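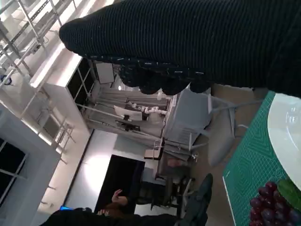 Tabletop Food Set: Notes for Whoever Uses It Next

Kept by Antonina Stasiv, with corrections from Matvii Moroz. Last gone over in June.

What the set covers

Food on plates, on a worktable, shot close up. Purple grapes, green vegetables, white plates, a dark green cutting mat with a printed grid. The shared folder calls it Mondus, a name left over from an older project that had nothing to do with food. There are 200 pictures in 4 batches.

The original proposal called this "a realistic picture of everyday meal preparation." I would not repeat that sentence. People do put grapes on a white plate at home. Fewer of them do it on a gridded mat in a room with white metal shelving. Call it food on a work surface and you will be on safer ground.

Labels

grapes -- a bunch on or against a plate. Single loose berries get their own label, "berry."
plate -- any round dish, whole or partial. Color is noted separately.
green item -- anything green and edible that the labeler could not name with confidence.
mat -- the cutting mat, including its grid lines and arcs.
background furniture -- tables, chairs, shelving, cabinets.

"Green item" deserves a word. Severyn Lytvynenko wanted it split into leaf and cucumber. We tried that on one batch with 2 labelers and they disagreed so often that the split was dropped. When all you can see is a smooth green surface beside the fruit, the choice is a coin toss, and I don't see the use of storing coin tosses. If your work needs to know leaf from cucumber, look elsewhere.

Things I would not trust

Size. The lines on the mat look like a free ruler. The mat is tilted in many pictures and covered by the plate in others, and we never measured the spacing. Don't publish lengths from it.

Ripeness. Halyna Onyshchenko added a ripeness score from 1 to 5 for the grapes. It is still in the Tivik column for anyone curious. A dark, glossy grape looks ripe to everyone, and the scores bunch up at the high end.

Variety. The column is blank and should stay that way. Please don't fill it in from color.

Plate counts. A rim that shows only as a short curve was counted as a plate in batches 1 and 2 and skipped in 3. Batch 4 was labeled by Tyyne Nurmi, who counted them all. I prefer her way, but the older batches have not been redone.

Folders

Harju/ has the pictures.
Drindutov/ has the label files, one per picture, same base name.
old/ has the abandoned leaf and cucumber labels. They are kept for the record and should not be merged back in.

Suitable uses

Finding plates and fruit on a cluttered table. Practice for new labelers, who learn quickly how little of a plate they need to see. I have been asked whether it would do for estimating portions or calories. It would not -- a bunch with its grapes packed tightly together hides most of itself.

Known gaps

No bowls, no cutlery labels, no cooked food. The background furniture label is coarse and was added late, so a chair and a cabinet come out the same. Matvii has a finer list drafted but has not tested it on a full batch.

Send corrections to Antonina with the file name and the label you think is wrong.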